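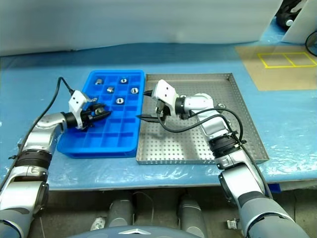 Setting Up a Small Parts Store for a Shared Workshop

Category: Workshop Guides › Storage and Supplies

Search this site Go

Departments that keep their own stock of nuts, washers, bushings and pins are responsible for storing them in an orderly way. The steps that follow apply to all workshops at the Pisormont campus and may be adapted for the smaller rooms in the Kerkar and Carrillo buildings. Allow one full morning for the first sort. The room should be closed to other work until the sort is finished.

Before you begin

Obtain the current stock list from the stores office. The Pisormont list runs to 1161 line items, many of which are no longer ordered, and a printed copy with wide margins is easier to mark up than the screen version. You will also need a thread gauge, a caliper, a magnet, a supply of resealable bags and a label printer with spare tape.

Clear one table completely and cover it. Small parts roll, and a soft or matte covering slows them down. Good overhead light matters more than table size.

Step 1. Separate by kind

Empty one drawer at a time. Do not combine drawers, even when the contents look the same. Divide the contents into broad kinds first: threaded parts, plain rings and washers, solid pins, and everything else. The last group will be large at this stage and can be left until the others are done.

Step 2. Separate by size

Measure each part that is not clearly marked. Metric and inch threads of similar size will often start together by hand and then bind, so a nut that turns freely for one or two threads has not been identified. Run it fully onto the gauge. Parts that cannot be matched go into a bag marked UNKNOWN with the drawer number and are passed to the supervisor.

A divided tray is the most convenient aid for this step. Assign one compartment to each size and leave the rest open for sizes that turn up later. Place only one or two sample parts in each compartment while you decide on the order, and fill the tray once the order is settled.

Step 3. Clean where needed

Parts with old oil or cutting dust on them should be cleaned before they are stored. Use the approved degreaser in the wash area, not at the sorting table. A perforated tray allows the parts to drain. Leave them until fully dry, then wipe bright steel parts with a lightly oiled cloth. Plated parts do not need oil. 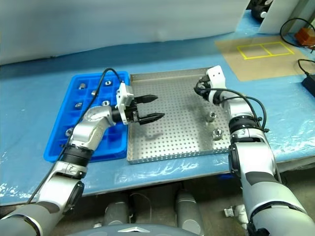
Compartment tray and perforated steel tray on the work table.

Step 4. Set stock levels

Each size is given a minimum and a maximum. For common nuts and washers the usual minimum is 600 and the maximum 3000. For special parts the supervisor sets both figures after looking at the past year of requests. Write the minimum on the drawer label so that anyone taking parts can see when an order is due.

When the Ester parts database was introduced, 17 drawers were found to hold sizes that did not match their labels. Levels set from a wrong label will produce wrong orders, and for this reason Step 2 must be complete before this step is started.

Step 5. Label and shelve

Labels carry the part name, thread or diameter, length where it applies, material, and stock number – in that order. Place the label at the lower left of the drawer front. Do not write on the drawer itself. Heavy drawers go below waist height. Drawers used every day go between waist and shoulder.

Tape a sample part to the front only where two sizes are easily confused. Samples on every drawer catch on sleeves and fall off.

Step 6. Keep the record current

Enter the new locations in Ester on the same day. If the system is not available, fill in the paper form kept inside the cabinet door and hand it to the stores office by 4:00 p.m. Parts taken for a job and not used are returned to the return bin – never straight to a drawer.

The return bin is emptied weekly by the person on the duty list. Mixed or damaged parts are scrapped.

Questions about stock numbers should be sent to Tarmo Laur in the stores office. Requests for new cabinets or trays go through the department budget holder.

Last updated: December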